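Working Safely and Tidily with Two-Arm Benches
Notes to go with the Friday session, Unit 2: House Rules and Good Practice

Last time we got as far as switching the arms on and off without upsetting anyone, and a few of you asked (quite rightly!) why we then spent so long talking about cables. These notes pick up from there. Please read them before Friday, and bring your copy of the Retalden bench rules with you, as we shall be going through them with a pencil and arguing over the wording.

A word first on what the rules are. The Retalden rules are our own, written for our own benches, and they sit underneath the law and the published standards and never in place of them. If the two ever seem to disagree, the stricter one wins and you come and tell me, so that we can mend ours. The Polby sheet, which some of you will have met on placement, covers much the same ground, but it was written for a single arm in a cage and says very little about two arms sharing a table. That gap is where most of our little mishaps come from.

Shared space

Each arm has its own side, and the middle of the table belongs to whichever arm has been given it in the task plan. Write this down before you run anything, even if the task seems too simple to bother with. In the Ullix washing-up exercise, for instance, one arm may be busy at a tray while the other is carrying a plate, and a plate makes the arm a good deal wider than the drawing in your plan suggests. Always plan for the arm and its load together. Our rule is a gap of 100 mm between one arm, with whatever it is holding, and the other. During a first run the speed limit is set to 200 mm per second, and it stays there until somebody has signed the bench book.
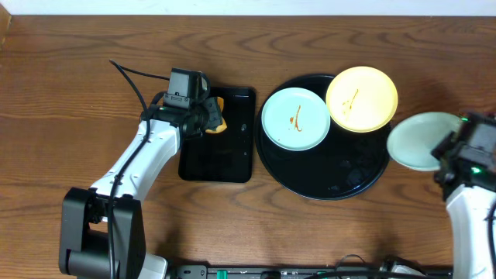 Ullix exercise: left gripper at the rectangular tray, right gripper holding a green plate beside the round one.

Have a look at the cables as well. They run beside the arms and loop about a bit, and a loop that is perfectly happy in one pose can be pulled tight or dragged across the table in another. Before the first run, move each arm slowly through the whole of its reach and watch the cable, not the gripper. I know it is dull, and I know you will be tempted to skip it when the Okafor group are waiting for the bench, but do it all the same.

Food, sauce and water

We use real sauce on the plates for this exercise, so a few kitchen habits come in. Put out only as much as the task needs. Keep liquids in a tray with a rim, and well away from the rail and connectors at the front of the bench. Sponges go in damp, never dripping. If anything spills, stop both arms, switch off at the wall and only then reach for a cloth. Nothing that has been on the bench goes back to the kitchen, however clean it looks.

Hands and people

Hands stay off the table while either arm has power. A small green light tells you something about the state of the equipment, but it is not permission to reach in, and an arm holding still may simply be waiting for its next instruction. If a plate slips, let it go. Plates are cheap, and we have a whole cupboard of them!

For Friday

Read rule 147 (handing over between arms) and write a short paragraph on how you would reword it for a task with breakable items. Half a page is plenty, and handwriting is fine so long as I can read it.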